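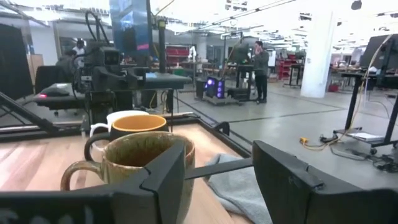
Dondulia Equipment Review Group
Minutes of the May meeting

Present: chair, kitchen operations, site maintenance, purchasing, staff representative (Sầm café). A representative of Fundari joined for items 2 to 4 and left before item 5.

Apologies: finance. Written comments were received and are noted under item 5.

1. Minutes of the last meeting and matters arising

Agreed as a correct record, with one change: the dishwasher contract at Sầm runs to the end of the year and was wrongly noted as ended.

Purchasing has asked Fundari for a written price for the Rellix bench kit. The price is £2,176 a month on a 19-month hire, with delivery and first set-up included. Purchase outright isn't offered at present. The quote doesn't say whether VAT is included. Purchasing to ask again.

2. Rellix bench kit: what is on offer

Fundari went through the contents of the hire. The kit is a pair of arms, each with a two-fingered gripper, on a black metal frame fitted round a wooden table top. The cameras and cables come with it. The hirer provides the desk, screen and keyboard, and a clear area of floor around the table.

The job under review is putting mugs away: taking a mug from the table top and setting it on a raised wooden shelf, handle to the front. Fundari has been using ordinary mugs of mixed sizes at our request, as the cafés don't have a matching set.

Maintenance asked about the cable runs down both sides of the table. Fundari said these can be put in a covered channel, but the channel is an extra and must be ordered with the kit. Maintenance asked for this to be in the quote.

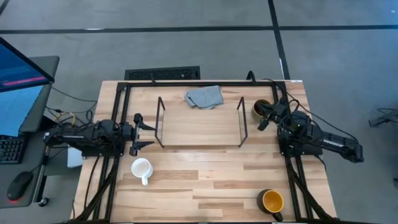
3. Report on the bench visit

Kitchen operations and the staff representative spent a morning with the kit and reported as follows.

The arms move more slowly than a person would. Kitchen operations didn't think this mattered for putting away after closing, but it would rule the kit out during the lunch service.

White mugs with straight sides were picked up without trouble. The rounder mugs took longer, and on a few tries the gripper closed, opened again and came in from a different side. Fundari said the fingers can be changed for a softer pair. The softer pair wasn't fitted on the day and we haven't seen it working.

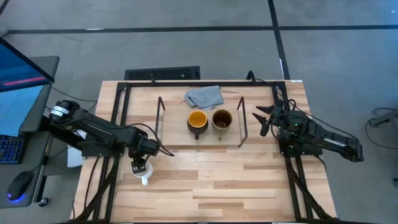
The staff representative asked whether the kit could tell a clean mug from a dirty one. Fundari said no, it will put away whatever is on the table. Anyone using it would have to check the mugs first, and the staff representative asked for this to be written into any trial instructions.

Folding cloths was also discussed. It is listed in the Rellix leaflet as a further task, at extra cost. The group didn't wish to pursue it.

4. Support and training

Training takes 4 hours for each member of staff and is done on site. Fundari would train up to 13 people within the hire price. Telephone support is from 8 am to 6 pm. Kitchen operations pointed out that putting away is done after 6 pm at every site and asked for evening cover. Fundari will reply in writing.

Replacement arms are sent by courier. There was some discussion of who fits them. Maintenance is willing to, provided Fundari confirms that it doesn't affect the hire terms.

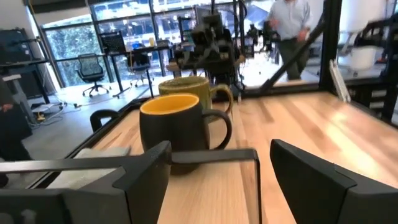

5. Discussion and decision

The Fundari representative left the meeting.

Finance's written comment was that the hire costs more than the evening hours it would save at any single site, and that a long tie-in is hard to justify for one task. Purchasing agreed. Kitchen operations was in favour of a short trial at Sầm, where the back room has the space. The staff representative had no objection to a trial if evening hours weren't cut while it ran.

Agreed: not to hire on the present terms. Agreed: to ask Fundari for a short trial with the softer fingers and the cable channel included, and to look at the matter again once there is an answer.

6. Actions

Purchasing: VAT, trial price, cable channel, evening support.
Maintenance: measure the back room at Sầm, including the doorway, and check the sockets.
Kitchen operations: send Fundari the sizes of mugs in use.
Staff representative: tell the Sầm staff what was agreed.

7. Any other business

The ice machine is still leaking. Maintenance has ordered the part.

Next meeting in June, 2.30 pm, same room.

3 comments | 1 share
Dondulia Equipment Review Group | Contact the group office | Back to top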